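# The two-armed helper, summer gallery

Welcome to the gallery page for our home build, which goes by Mapplebeck (the name came off an old biscuit tin and simply stuck). It started in May as one arm bolted to a board, and it has grown a second arm, a great many cables and a habit of taking over whichever room has the most floor. Most of the smaller parts came from Skavisis, and the rest from a box of odds and ends going back to 1990 that we never could bring ourselves to throw out.

The job we settled on is putting together garden furniture, which sounds humble until you try teaching it to a machine! A leg has to meet its socket nearly straight or the thread won't catch, and plastic gives just enough to fool you - so we've spent more than 300 evenings' worth of patience on it, or so it feels.

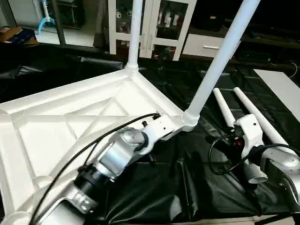
Leg work on the white table, with the top turned over on the black sheet, two legs standing in their sockets and one in the gripper. The second arm is down at the tabletop by one of the sockets.

Over at the Trellutthorpe shared workshop they'd tackle the twist differently, and Mundow wrote in to say so: turn the leg backward a little first, until the threads drop into line, and only then wind it forward. Fifteen degrees at a time is plenty, the note went on, and if the wrist runs out of travel, let go, come back and take a fresh grip.

We like that backward turn very much, having done the same with jar lids all our lives without once thinking to tell the arms about it. It goes into the next version of the routine, along with a softer squeeze and a slower approach for the last 6 millimeters. If you have a trick of your own for stubborn threads, do send it along - we read every note, usually over supper, and we're always glad of the company.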